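Using Less Power at Home: Tips from the Plullton Green Power Group

31 March 2019

We have been asking our electricity company for more local solar for longer than I care to remember, and I'm sure we'll go on asking! In the meantime there is plenty to be done at home, and I've gathered up the small habits that members have passed on at our meetings (thank you all, and do keep them coming).

Start with the kettle

Fill it for the cups you want and no more. It sounds like nothing, but in a house of keen tea drinkers it soon mounts up, and the kettle boils sooner too. Descale it every 4 weeks or so if your water is as hard as ours.
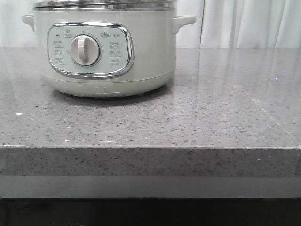
Do lids really make much difference to the electricity used?

They do, quite a lot. A covered pan loses far less heat, so you can turn the ring down once it boils and leave it simmering gently.

Let the oven coast

For a casserole or a tray of roots, switch off a few minutes before the end and keep the door shut. I set my timer for 17 minutes before I start on the washing up, and I try very hard not to peek.

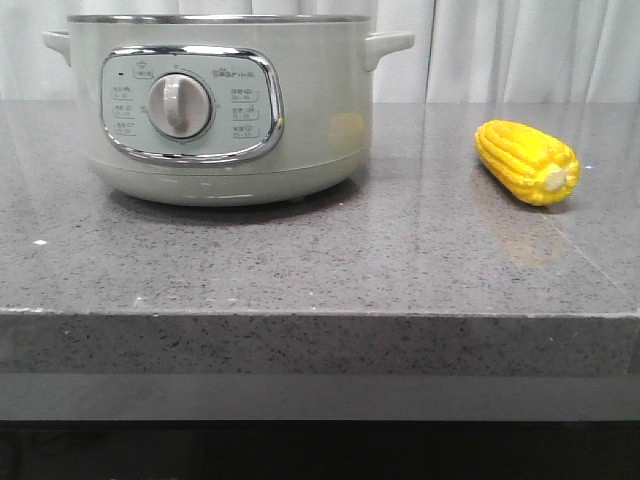

Washing and drying

Most of our everyday washing comes out perfectly well at 20 degrees, though I still do towels hotter. Last August several of us in Plullton gave up the tumble dryer for the whole month, and I have hardly gone back to mine, except in a really wet week when there are sheets on every door in the house.

Things left on standby

Walk round at bedtime and see what is still glowing. A switched extension lead behind the television makes it one click, even for the sleepiest among us.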